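Setting Up the Disassembly Cell: Gripper Check, Wrist Camera and First Approach

Applies to: Vendwood bench cell, Prinico two-finger gripper, Niven controller, Plando job software

Work through the sections in order after a gripper swap, a camera swap or any hard contact with a chassis. Allow 30 minutes. The arm must be in hold mode with the enable switch released whenever hands are inside the guard line.

1. Linkage screws

Check every hex-socket screw on the finger links with a hand driver. Start at the pivots and move outward to the pads. Do not use a power driver on these screws. The sockets are shallow and strip easily, and a stripped pivot screw means replacing the whole link.

Open and close the gripper by hand through its full travel. Both fingers should move at the same rate with no click. A click near the closed end is usually a worn axle. A click near the open end is usually a screw that has backed out far enough to touch the neighboring bar.

Wipe the rubber pads with a dry cloth. Replace any pad that has lifted at a corner.

2. Clearance to the case

Place an open desktop case on the bench with the drive cage toward the arm. Jog the wrist in at the lowest speed and stop short of the cage.

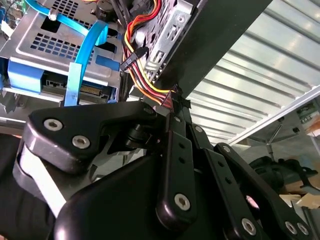
Cables decide the clearance at this step more often than sheet metal does. Flat SATA cables stand up off the cage and spring back after they are pushed aside. Supply wires hang into the approach path and catch between the links when the fingers open. Tuck or tie them before teaching the first point. If the case has to be rotated to clear them, repeat the jog from the start.

Save the stop position in Plando as the standoff point. Our cell uses job slot 2140 for this. Any free slot will do, but the standoff and the approach must be in the same job.

3. Wrist camera

Open the live view on the Niven pendant. The links will show along the bottom edge of the picture and should stay there. If they cover more than the lower half with the fingers open, the mount has slipped down and must be reset against its stop.

Set exposure by hand. Auto exposure hunts on bare metal and will wash out the board connectors. Start at 900 and go up to 1000 if the inside of the case is too dark to tell one connector from the next. Higher values add glare from the cage and the supply housing.

4. Approach with the case held

A light case will shift if a finger touches the cage. For the first approach, either clamp it or have a second operator steady the side panel from outside the case. The second operator stays clear of the finger travel and keeps sight of the enable light.
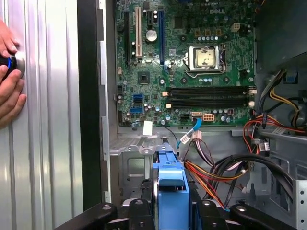

BENCH NOTES, October

Revised after the last pad change. The steps below replace the old section 5.

5. Teaching the approach

Line up on a fixed feature first. The edge of the drive cage is a good choice. A memory slot latch also works, but only on boards of the same model. Do not line up on a cable or a drive carrier, as both move.

Step in from the standoff in small increments and check the view after each one. Record a point when the chosen feature is sharp and both fingers have open space on either side. Three points are enough for a straight approach. Add a fourth if the wrist has to turn to get past the supply wires.

Run the job backward at low speed before running it forward. A backward run shows up any snagged wire while the arm is leaving the case.

6. If the approach drifts

Recheck the camera mount, then the pivot screws, then the wrist flange. Reteach the points only after all three are tight. If drift comes back within the same shift, swap the gripper and tag the old one for axle replacement.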